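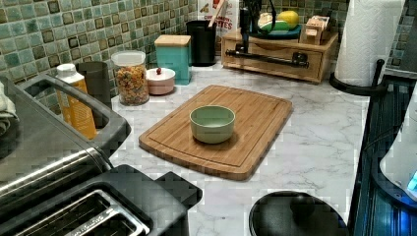

Fig. 1. Board and bowl on the counter.

## 6. Setting up the Henis kitchen scale

1. Place the scale on a hard, level surface. Do not use it on a cutting board or cloth.
2. Insert 2 AAA cells. Observe polarity.
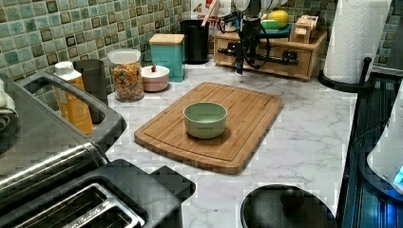 Fig. 2. Countertop and tile backsplash.

3. Press TARE with the pan empty. Wait for a steady zero.
4. Hold UNIT to switch between grams and ounces.

**Note:** Error code 26 means the cells are low.

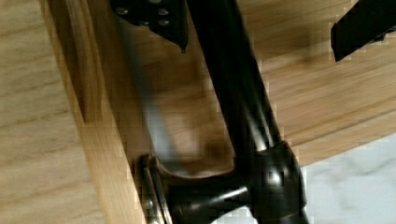 Fig. 3. Light wooden edge, close view.

5. For storage, remove the cells and lay the scale flat. Stack nothing on the pan.

**Caution:** Do not immerse. Wipe with a damp cloth only.

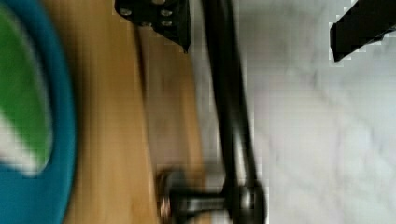
Fig. 4. Blue rim with green interior, left.

6. To recalibrate, hold TARE and UNIT together until CAL shows, then follow the display.

Spare pans: order part 1242 from Ersoy, Merkville.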